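Adalberto Lacerda
Jul 21, 2019

Was at the county courthouse Friday for the Chiriac hearing. Short thread.

The charge is leaving the scene of a crash with injuries. The cyclist he is accused of hitting spent 19 days in the hospital.

He pleaded not guilty. His lawyer says he thought he had clipped a trash can and kept driving — the prosecutor called that hard to believe.

Bail was set at $2000. He also has to hand in his license until the case is over.

The lawyer asked for the van back, a Stumo registered to his employer, Buvwood. The judge said no. It stays in the police lot for now.
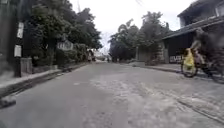

Two witnesses are listed so far. One lives on the block and called 911. The other was driving behind the van and gave police part of the plate.

The defense wants the 911 recording before the next date. The prosecutor said it would be sent over this week.

Next hearing is July 30, same courtroom. I plan to be there — will post when it's done.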